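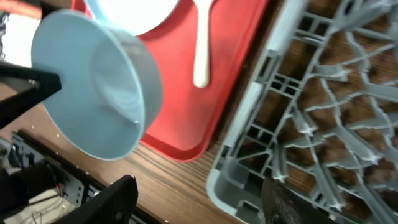 Vornero pickup, brake pulsation after rotor swap

jradriver
Wed 20 November
Second set of front rotors in 11 months. Pulsation comes back above 90 km/h under light braking and is absent under hard braking. Pads are Lirnent semi-metallic. Lug nuts torqued by hand in a star pattern. Is this the rotors or something upstream?

navaratnam_t
Measure hub runout before buying anything else. Rust scale behind the rotor hat will give you this exact symptom. Dial indicator on the hub face, wheel off, rotor off.

boram_m
Disagree on the order. Check pad deposits first. Light braking only, fine when you lean on it — sounds like uneven transfer film to me. Did you bed the pads?

jradriver
No bedding procedure. I drove home in traffic.

boram_m
Then start there. Moderate stops from speed, no full stops, let it cool while rolling.

navaratnam_t
Bedding will not fix a crooked hub. He had the same thing on the first set.

shim.garage
Both can be true. Mine had scale on the hub and deposits on the rotor. I cleaned the hub with a wire brush, soaked the caliper pins and hardware, and reassembled. 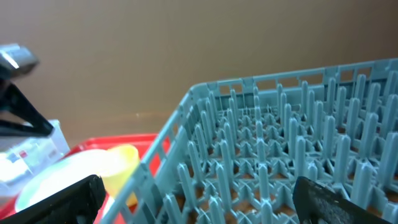
Pegged rack, light blue-gray plastic

navaratnam_t
What did you put on the pins afterward?

shim.garage
Silicone grease, the Rattanakul stuff. Thin coat. The lower pin on mine had been dragging, so look at pad wear side to side.

jradriver
Inner pad on the left is 2 mm thinner than the outer. Right side is even.

boram_m
OK, that changes it. Dragging pin on the left. I'd still bed the new pads.

navaratnam_t
Pins, then hub, then bedding. Post the runout number when you have it.

jradriver
Indicator is on loan from the Miravholm club until Saturday. Will measure both hubs.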